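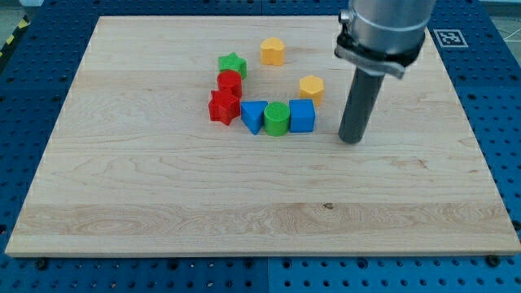
Vukulwood Workshop, Lindsay Street
Table and Board Inspection Checklist — with comments

Date: Wednesday, April 13, 2011
Checked by: Elspeth Cowie
Area: Room 2, activity tables and work boards
Previous check: October

Mark each line OK, FIX or N/A. Write a comment for every FIX. A comment on an OK line is welcome if it will help whoever does the next check. Do not mark a line OK from memory.

Part A. Wooden board surface

A1. Surface clear of splinters and raised grain
OK
Went over it with a cotton cloth, with the grain and then across. Nothing caught.

A2. Knots sound and flush
OK
The pale maple-colored board has a small dark knot near the front, a little right of center, in the lighter band of grain. Pressed it with a thumbnail and it did not move. No gap at the rim. Look at this one again next time.

A3. No cracks or open joints
OK
The darker wavy streaks are in the grain. I ran a fingernail over several and felt no edge. Someone wrote "crack?" on the October sheet and I think this is what they were looking at. Struck that note out and initialed it.

A4. Board flat, no rocking
OK
Pressed each corner in turn. No rocking. Straightedge from left to right shows a sliver of light in the middle, less than the thickness of a card.

A5. Edges and corners eased
FIX
Back left corner is still sharp to the hand. The other three are fine. Sand by hand with 180 and wipe down. No need to take the board off for this.

A6. Finish intact
OK
Dull in places where hands rest. Not worn through. Iren would like to recoat in the summer and I have no objection, but it does not need it for safety. If it is recoated, keep it out of use for the full cure time on the can.

Part B. Board fastenings

B1. Front knobs present, left and right
OK
Both black knobs in place near the front corners.

B2. Knobs hand tight
FIX
Left one took most of a turn. Right one was tight. Tightened the left and marked it with a pencil line so we can see whether it creeps. Check the line on Friday.

B3. Board does not slide when pushed from the side
OK
After tightening. I did not test it before, which I should have.

B4. Knobs clear of sleeves and lanyards
OK
They sit low at the front edge. Long cuffs should still be rolled up when reaching across.

Part C. Blue perforated platform

C1. Panels level at the seams
OK
The seams are faint and I could not feel a step at any of them.

C2. Holes clear
FIX
Crumbs of eraser and what I take to be dried glue in a few holes along the back border. Vacuum with the narrow nozzle. Do not poke them through with a screwdriver, which is how the edge of one hole got chewed up last year.

C3. No loose pegs or screws left in the holes
OK

C4. Border around the board kept clear
OK
The strip of platform around the board is not a shelf. Pens, cups and phones go on the side counter. I have asked for this to be added to the sheet by the door.

C5. Platform carries the load without sagging
OK
Rated load on the label underneath is 70 kg. Nothing close to that is on it. Please do not sit on it.

Part D. Shape blocks

D1. Blocks accounted for
OK
Eight plastic blocks, and eight on the list taped inside the lid of the bin. They are mixed colors and go out and back as one set.

D2. No chips, cracks or sharp seams
OK
The faces have a fine texture, which is normal on these and traps dirt more than a smooth block would. One has a slight ridge along the bottom. Rubbed it with a scrap of fine paper and it is gone.

D3. Clean
FIX
Not bad, but the texture holds grime. Warm water, a drop of dish soap and an old toothbrush. Dry them on a towel before they go back on the wood. Wet blocks left overnight were the cause of the rings on the old board.

D4. Blocks large enough not to be swallowed
OK
All checked against the small parts tube. None fit. If a replacement block is ever bought, check that one too before it goes in the bin.

D5. Storage bin and lid
FIX
The Hostik bin has a split in one corner of the lid. It still closes. A replacement is on the order list. Until then keep it on the bottom shelf so it is not carried by the lid.

Part E. Room around the table

E1. Walkway clear on both sides
OK
Measured at the narrowest point: 1000 mm. That is our minimum, so nothing can be parked there, including the folding chairs.

E2. Floor dry and free of trip hazards
FIX
Floor dry. The mat by the window has a curled edge. Turned it around so the curl faces the wall for now. It needs to be taped or thrown out.

E3. Lighting
OK
One tube was flickering in October and has been replaced. Light on the board is even enough to see scratches.

E4. First aid kit
FIX
Kit is in place — the small adhesive bandages are down to the last strip. Tweezers are there. Fine-point ones would be better for splinters.

E5. Fire exit unlocked and unobstructed
OK

Follow-up

A5, sand back left corner. Iren, this week.
B2, recheck left knob against pencil line. Elspeth, Friday.
C2, vacuum holes along back border. Whoever closes up tonight.
D3, wash blocks. Same.
D5, replace bin lid. On order.
E2, tape or remove mat. Iren.
E4, restock bandages, buy fine-point tweezers. Elspeth.

General comments

The board can stay in use while these are done. None of the FIX items is a reason to close the table.

The checklist has 18 lines on the printed version in the binder and more than that here. The printed one is old. Please throw it away and use this one. I will put fresh copies in the binder once D4 has been reworded, as two people have asked me which tube it means — it is the clear one in the top drawer.

Next check due in October, or sooner if the board is moved or recoated.

E. Cowie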